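2024年8月30日 开放日流水账

上午布场，下午接待。Samina Tanoli 管讲解，我管急停按钮，分工很体面。来宾登记16人，Dogar 那边来了一车，Wimard 只来了一位，带了很多问题。

演示项目照旧：夹爪抓软包装。

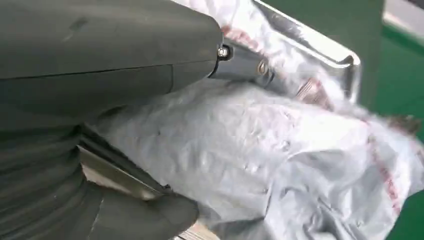
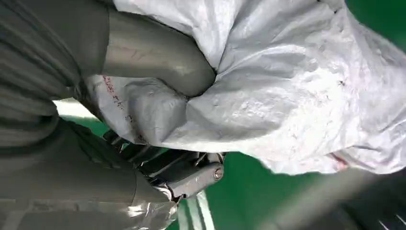 两张都是腕部相机的画面，手指顶在皱褶里。

实验记录本 第9卷 第12页

软东西难抓，老问题。刚性件的位姿估计拿到这里基本作废，袋子每碰一下就换一副长相。今天用的是 Skenis 策略的旧权重，新的昨晚没训完，Zubaida Jafri 建议别在客人面前冒险，我同意得很快。

讲解中途有人问：“它知道自己抓的是什么吗？”Samina 答：“它知道有褶子。”我觉得这是全天最准确的技术说明，比我们写给 Zeleo 的那份方案准确，方案里管这叫“语义级理解”。

Wimard 那位问节拍。我说演示模式限速，他点头，在本子上写了很久。后来他又问能不能调快，我说能，然后没有调。

待办：
1. 腕部相机离手指太近，夹爪自己占掉一大块视野，裁剪参数要重看。
2. 绿地面上白平衡偏不偏，拿灰卡对一次。
3. 急停按钮的贴纸换新的，来宾以为是门铃。
4. 讲解词里“完全自主”四个字删掉。Samina 已经自主删了。

日志按老规矩存400兆一段，放在公共盘的 Dogar 目录下。目录名是去年起的，和今天的来宾无关，已有人问过。

下一次开放日定在12月。Zubaida 想加一个双臂叠袋子的环节，我说先把单臂这页写满再谈。新权重今晚接着跑，明早谁先到谁看一眼损失曲线，结果记在下一页。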